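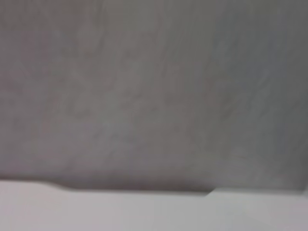
Grey above, nearly white below.

In praise of the fruit bowl on a plain table

May 6, 2023

I want to make a case for the fruit bowl, and I want to make it loudly, as I think we have been neglecting it for years. I mean the ordinary bowl on the ordinary table with fruit in it or near it, which you walk past on the way to the kettle and take something from. I love it! I think it's the best thing you can put in a kitchen and I think most of us are doing it badly, me included until fairly recently.

My own conversion came when we repainted. We'd lived with a yellow wall behind the table for eight years, a sort of strong custard, and everything on the table had to fight with it. Bananas vanished. Lemons looked grubby. When the wall finally went a flat pale grey I put a banana down on the white table while I unpacked the shopping, turned round for the milk, turned back, and there it was. It looked enormous. It looked like the first banana I had ever owned. I know how that sounds, and I stood there for a good minute anyway with the fridge door open.

So my first opinion is about walls. People are rude about grey. They say it's cold, they say it's what landlords do, they say it was a fashion and it's finished. Fine, but have you tried keeping fruit in front of it? Grey gets out of the way. Mine has a little pink in it in some lights and goes bluish in others, and against a white table it's as quiet a background as you can get without living in a dentist's. I wouldn't do a whole house like that. I'd go mad. But behind the table where the fruit lives, I'd do it again tomorrow.

My second opinion is about tables, and it's that white ones are worth the bother. They show everything, yes. Tea, pen, turmeric (turmeric is the worst, and I have had words with it). Every crease in the cloth shows too if you use a cloth. But they also give you the light back. On a dark table a bowl sits in a sort of puddle of gloom and you have to go over and look in to see whether there's anything worth having. On a white one the light comes up from underneath as well as down from above, and a bunch of grapes gets that bloom on it, the dusty look they have when they haven't been handled much, and you want one before you've decided to want one.

Our table is an Avdale, bought second-hand with one leg shorter than the rest, and it took me a whole afternoon and a wine cork to get it level. I mention this so you don't imagine some magazine kitchen. The cork is still there.

Now the bowl itself. I have strong feelings about bowls. The common mistake is to buy one that is too big and too handsome. We had one like that, a Fallico, a wedding present, deep as a sink, and for years it held the fruit in the sense that a well holds water. You'd put satsumas in at the top and apples would be quietly dying at the bottom. Every so often somebody would dig down and come up with something brown and soft, and there'd be shouting. It now holds gloves by the back door and is very good at it.

What you want is a bowl that looks slightly too small. Small enough that you can see all of it at a glance, small enough that some of the fruit won't go in and has to lie on the table beside it. I used to think fruit lying about next to the bowl was untidy and I'd go round stuffing it back in. I've come completely round on this. A banana is a terrible shape for a bowl! It sticks out, it slides, it leans on the pears and bruises them and itself, and it's perfectly happy flat on the table on its own. Grapes are no better. Put them under anything and they burst, put them on top and they roll off behind the toaster. 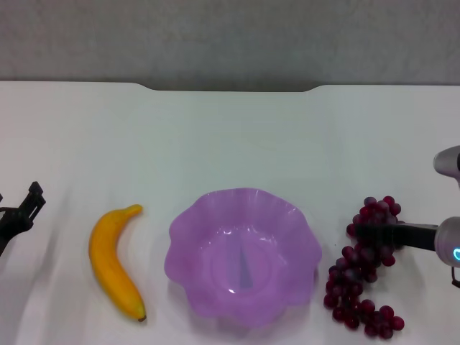
I got this way of thinking from Junpei Oda, who had the flat below ours when we first moved to the city and who kept the nicest table I've ever eaten at. There was very little on it. He'd come back from the market and set things out one at a time with a hand's width between them, the bowl somewhere in the middle, and then he'd leave them there and get on with his evening. I once asked whether he was going to paint them. He said no, he was going to eat them, and he was seeing what he had. I've thought about that remark more than I've thought about anything I learned at college. You see what you have. Half of what goes off in our house goes off in the dark, at the back of a drawer or under something else, and not one of us ever meant to waste it.

The space between things matters more than I'd have believed. If you line up a few pieces of fruit with gaps, each one is an offer. Push them all together and you've got a pile, and people are shy of piles. Children especially. My youngest will walk straight past a heaped bowl and announce there is nothing to eat, but leave a bunch of grapes by itself on the white and it's a bare stalk by teatime. I've run this experiment often enough to be sure of it, at some cost in grapes.

There's an argument against all this and I'd like to give it a fair hearing, partly as it was put to me very firmly by Hywel Sayce over Sunday lunch, with his mouth full. Hywel's view is that fruit belongs in the fridge. He says a kitchen table is for working on, that you need every inch of it for chopping and homework and post, and that anything living there permanently is clutter, however pretty. He keeps his apples in the salad drawer and they're crisp into the following month, and he's smug about it, and he has earned the right to be.

I'll give him the apples. I'll give him the grapes too in July, when our kitchen gets to 30 degrees by mid-afternoon and a bunch left out will be raisins with ambitions by the evening. But a banana in the fridge goes a horrible colour, and a cold pear tastes of nothing whatsoever. As for the table being for work, I agree with him, and I think a few pieces of fruit are the one thing you can leave on a working table without getting in its way. It takes a moment to slide a bowl along. Compare that with a vase! A vase has to be carried off with both hands like a sleeping cat, and the water slops, and then it has to be carried back.

What really fills a kitchen table is paper. I had ours clear one evening and by the next there were two catalogues, a parking permit, a recorder book and a bag of bulbs on it. The fruit helps with this in a way I didn't expect. Once there's something on the table that looks as though it has been put there on purpose, people are slower to dump the post on top of it. I can't prove it. My husband says it's only that he's frightened of me now. Either way the parking permit lives in the hall.

You don't need to spend anything, and I'd almost beg you not to. There are shops that would love to sell you a fruit stand with tiers, or one of those wire trees with a hook for bananas. We had the hook. It fell over whenever the bananas were taken off unevenly, which is how bananas are always taken off. The bowl we use at present came from Papadopoulos, the hardware shop on the corner, out of a box of odd ones by the till, and it had a sticker on the bottom that took me a week to get off with my thumbnail. It's cheerful, it's the right size, and I can pick it up with one hand while wiping underneath with the other.

And buy less at a time! I know the big shop is cheaper and I know not everyone has a greengrocer. We do the big shop as well. But if you pass a place that'll sell you one banana and one bunch of grapes, go in. Our place is Akis, by the station, where they'll cheerfully weigh you a single plum. Having a little fruit and seeing all of it is so much nicer than having a lot and being vaguely worried about it. When it's gone the table's bare for a day, and I quite like that too, with just the bowl sitting there and the cloth creased where somebody's elbows have been.

I've gone on longer than I meant to about a bowl. My sister, who read this first, wants it noted that she has kept peaches on a blue plate on a brown table in front of flowered wallpaper since 2000 and that they look lovely. They do look lovely. I still say she should try them on white, and I'll bring the peaches.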